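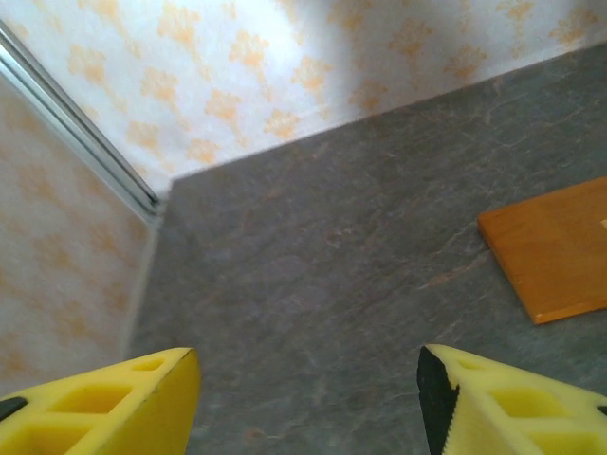
4. Connecting the timer to your home network

Before you start, please keep the Bratari timer plugged in for the whole procedure. If the power goes away in the middle, you must begin again from step 1.

1. Press and hold the SET button until the light blinks blue.

2. On your phone, open the list of wireless networks and choose BRATARI-3127. It has no password.

3. Open the browser. The set-up page comes by itself on most phones. If it does not come, close the browser and open it one more time.

4. Choose your home network and type its password. Big and small letters are different here.

5. Press Save. The light blinks quickly, then it stays green.

Note: The timer works only with 2.4 GHz networks. If your router uses one name for both bands, turn the 5 GHz band off during the set-up. You can turn it on again after step 5.

Note: The network name can have up to 30 characters. Longer names are shown in the list but the timer will not join them.

CAUTION: Do not press RESET while the light is blinking quickly. This can erase the saved schedules, and they cannot be brought back.

4.1 If the light stays red

Error 71 means the password was not accepted. Repeat from step 1.

Error 200 means the timer has joined the network but cannot reach the time server. Wait a little, and then check that the router has internet. The clock can also be set by hand, see section 6.

Section revised 2021-03-19, T. Quinlan. Thanks to Azra Milošević for the correction in step 3.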